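Varnow notes

Hi! Varnow is my little toolkit for replaying and labeling two-arm runs. I started it because scrubbing through wrist video by hand was eating my Fridays.

What's in it

422 episodes, mostly mics and stands, split by task in the Lelier format. 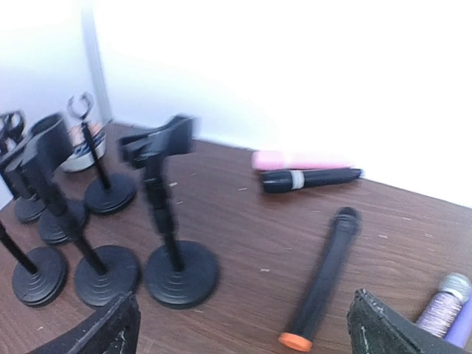 Getting started

Run varnow sync first, then varnow label. Sync lines up the wrist streams with the joint logs (please don't skip it!).
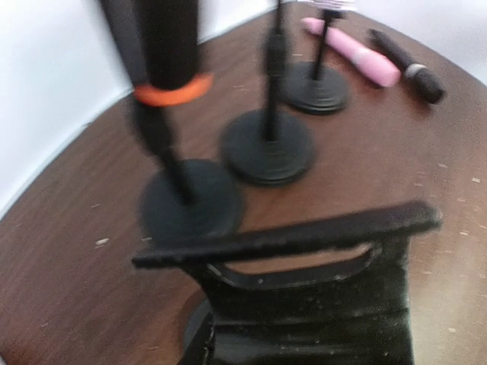

I keep blurry frames in by default, and the --sharp flag drops them if your detector hates them.
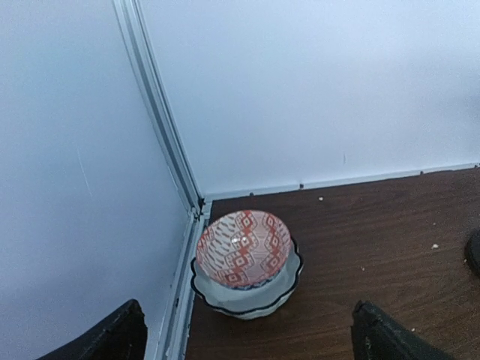
Wrist view, stacked bowls

The planner config is still a mess, sorry. Fixes are welcome. 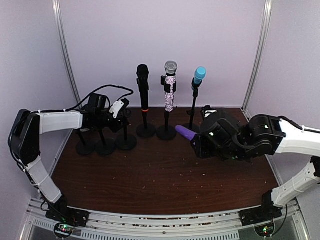
Issue #143

Grasp labels on thin handles lag by 4 frames. Still open.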